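Filtari Petition and Consultation Platform - Organiser's Guide
Section 4: Opening a public petition

By Lurdes Patrício | Updated in January

We use cookies to remember your language and region. Accept all | Manage settings

This section covers setting up a petition addressed to an elected council or assembly. You need an organiser account and a confirmed email address. If your group works under a shared account, ask the account holder to give you the Editor role first (see Section 2).

4.1 Create the petition

1. Sign in and choose New, then Petition.

2. Pick the body you are petitioning. Type the first letters of the area, for example Esteves, and select it from the list. Parish and district bodies with the same name are listed separately, so check the level shown in brackets.

3. Enter a title. It should state the request in one sentence and can't be changed once the first signature is in.

4. Write the request itself in the large box. Text pasted from a word processor may lose its numbering.

Note: Drafts save every time you leave a field. They are kept under My drafts until you publish or delete them.

5. Add a header picture if you want one. Landscape pictures fit best. Without one, the page uses a plain band in your group's colour. 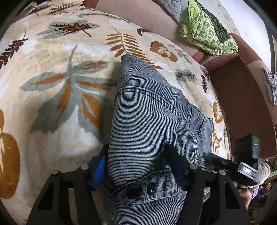
4.2 Set the signature rules

1. Open the Rules tab.

2. Set the starting number of supporters. The default is 25. The petition stays hidden from public search until this number is reached.

3. Choose who may sign: residents only, or anyone. Many councils count residents only - check the standing orders before you decide.

4. Turn on postcode checking if you chose residents only.

Caution: Changing from anyone to residents only after publishing removes signatures that have no postcode. They can't be restored.

4.3 Publish and hand in

1. Press Preview and read the page through on a phone as well as a computer.

2. Press Publish. The closing time is 23:59 on the last day you selected.

3. After closing, choose Export and select the Brokik format if the council's clerk uses that system. Otherwise select PDF.

Error 43 means the closing time has not yet passed. Error 47 means the export was started by someone without the Editor role.

Technical review: Lourenço Louro

Filed under: Local democracy, Petitions, How-to guides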